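4. The open day at the Tarer site

4.1 Setting and task
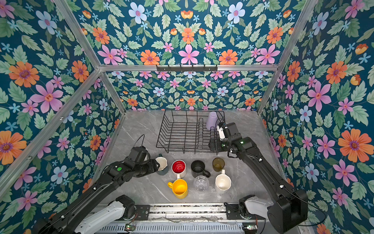
Figure 1. The two-arm cell with the cups task.

The open day was the first occasion on which we could observe how people without technical training look at a robot that handles household objects. Until then, all our visitors had been engineers from Ferex or from partner firms, and their questions were mostly about speed and cost. For the public we chose a kitchen task, in which the two arms take drinking vessels from a table and put them into a dish rack. The choice of vessels was discussed for a long time in our group. A set of equal cups makes the work of the robot easier, but visitors do not have equal cups at home, and we wished that they could compare the table with their own kitchen. For this reason the set was mixed, as can be seen in Figure 1: a yellow mug stands next to a clear cup with a faceted base, and behind them there are a black mug and an olive-brown tumbler without a handle. The clear cup was kept in the set although it is difficult for our vision software, which sometimes takes the edge of a transparent object for a line of the table.

The cell was placed in the entrance hall of the Tarer building, between the reception desk and the stairs. The doors were open on 2021-03-06, and visitors were admitted in small groups which had been registered in January. Each group stayed at the cell for one complete run of the task and could then ask questions to the person of our team who was on duty. This person was instructed to give no explanation before the run began. We wanted to know what the visitors would understand by looking only.

The walls of the cell are covered with a floral paper. The same paper was already used in our laboratory for the earlier recordings with this cell, and we did not change it for the open day. A change of background would have made it impossible to compare the two sets of recordings.

4.2 Procedure

In total, 451 visitors passed the cell during the day and returned a filled card. The card was short. It had 4 questions, of which 2 could be answered with a cross and the others needed a sentence. The first question asked what the robot was doing, and the second asked which object would be the most difficult for it. The third question asked whether the visitor would allow such a machine to touch the cups at home. In the last one the visitor could write anything that he or she wished to tell us.

The arms were controlled by the Petersen planner, in the version described in Section 3. No person guided the arms during a run, but a member of the team had a stop button in the hand at all times. When a vessel was dropped or fell on its side, the run was not interrupted unless there was danger of breakage. We considered it more correct to show also the failures, and in the later analysis the cards from runs with a failure were kept separate from the others.

Between two runs the vessels were put back on the table by hand. Their places were not measured, so the arrangement differed a little from one run to the next. The upright position was used for most of them, and some were laid down on purpose, with the handle in different directions. The team on duty had a list of such arrangements and followed it from top to bottom.

4.3 Observations

Most visitors described the task correctly, although many of them wrote that the robot was "washing up" or "doing the dishes". We did not count this as an error. A smaller group believed that the robot was sorting the vessels by colour. This is a reasonable idea when the colours are as different as in our set, and in a future event we would consider to use one set with mixed colours and a second one in white only.

The answers to the second question surprised us. We had expected that the visitors would name the clear cup, as our own engineers did when we gave them the same card. Instead, the black mug was named most often. Several visitors explained that a black gripper would not "see" a black mug, or would mistake it for a part of itself. In the open comments we found that these visitors imagined the camera inside the gripper. After this we added one sentence about the camera to the talk that follows the run.

In the third question, the adults were more careful than the children. A frequent condition was that the robot should begin with plastic cups, or with cups that the family does not like. Some adults also wrote that the work was too slow, and that they would lose patience and do it themselves. The planner holds the speed of both arms low whenever they are near to each other, and we did not raise this limit for the event.

The hall itself had an influence which we had not planned. In the late afternoon the sun came through the glass doors, and the team closed the blinds after 2 runs in which the vision software found cups where there were none. Visitors who saw these runs were more critical on their cards, but they also wrote longer comments, and some of the most useful remarks in our material come from them.

4.4 Limits of the material

The visitors came by their own wish, and it must be assumed that they had more interest in machines than the general public. We also did not ask for their profession. The exhibit of Jetstead, a mobile platform for carrying parcels, stood on the other side of the stairs, and a part of the visitors had seen it before they came to our cell. Their answers may compare the two machines even where the card does not ask for it. For the analysis in Section 5 we therefore use only the first and the second question, where this influence is probably small.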